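Ureo Backup Update Fixes Failed Restores After Host Rebuild
2 May 2022
By Tiruwork Chala

Dornasell has released a patch for its Ureo backup server. It fixes a bug that left restore jobs stuck in the queue after a virtual host was reinstalled.

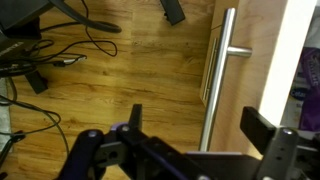
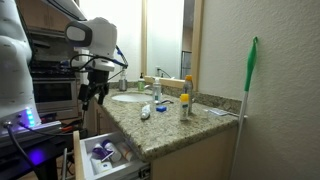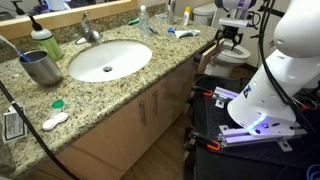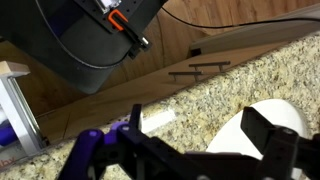
The problem, tracked as case 3307, affects sites that rebuilt a host and kept its old name. Ureo went on using the certificate from the earlier install and refused the new one. Nightly backups still ran and were marked as complete, but any restore to the rebuilt host stopped at the login step with a timeout message.

Orkell, a hosting company that runs Ureo for its customers, reported the fault after 16 restore jobs hung during a migration. Its staff got them moving by deleting the host record and adding it again by hand, which also wiped the job history for that host.

The patch takes up to four minutes to install and restarts the Ureo service. Running jobs should be paused first. Once it is in place, administrators need to open the host list, select the rebuilt machine and accept the new certificate.

Customers who use the Tremblay storage plug-in have to update that separately. A version of the plug-in that checks certificates on its own is planned for September.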